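Can the robots do it yet? (wire edition)

Quick one, writing this on my lunch. People keep sending me that clip of the machine folding a towel and asking if I'm out of a job. I'm not. I fit wire harnesses into small pumps at Begović, have done for years, and last month I got to spend two afternoons up at Salledar watching them try to teach a gripper my job. Or a bit of my job. The first bit. Picking the thing up.

Towels are a con by the way. A towel doesn't care where you grab it. Drop it, grab it again, still a towel. A harness has a right end and a wrong end, and it has opinions.

What you've got is red and black leads with spade terminals on, a thinner green-and-yellow pair going to a little white plug, and tape round the middle holding the lot together. Into a tray they go and they lie how they like. I reach in without looking, thumb on the tape, shake, done. Couldn't tell you how I know which one is on top. I asked Nikola Vidmar on the next bench and he couldn't either, and he's faster than me.

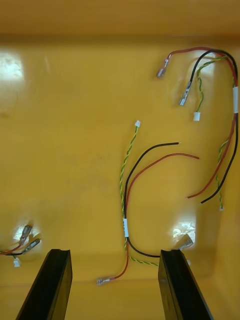 Why it's harder than a towel

Shiny stuff first. Yellow tray, lights overhead, so you get glare on the floor of it, and a spade terminal is silver, and to a camera a bright spot and a bright bit of metal are cousins. They'd tried a matt liner. It helped a bit and then it got greasy.

Then the tangling. Grab one by the red wire and you might lift the one next door as well. I'd feel that straight away, the drag of it. The gripper at Salledar feels something but not enough, so up come two and one falls off halfway accross the bench.

And wire remembers. If it's been coiled it wants to be coiled. Every one bends its own way, so there's no one shape to learn.

The score, for those who like a score: 300 tries on the second afternoon, mostly fine on a single harness lying by itself, mostly not when they overlapped. I didn't write down the split, sorry. They did. They have a spreadsheet with 3198 rows in it and a person whose whole week is that spreadsheet.

So, chores

My sister wants to know when she can have one for the washing up. No idea. But think about your cutlery drawer, or the box of phone chargers everybody has. That's my tray. If it can't do my tray it can't do your chargers.

What I did like: it doesn't get bored. It went for the same awkward one nine times. I'd have thrown it at the wall. And by the end it had started nudging them apart before going in, which I do too and had never noticed I do. Bit odd, watching that.

Pushing the terminals on is the next stage and they havent started. Ask me again in June. Right, bell's gone.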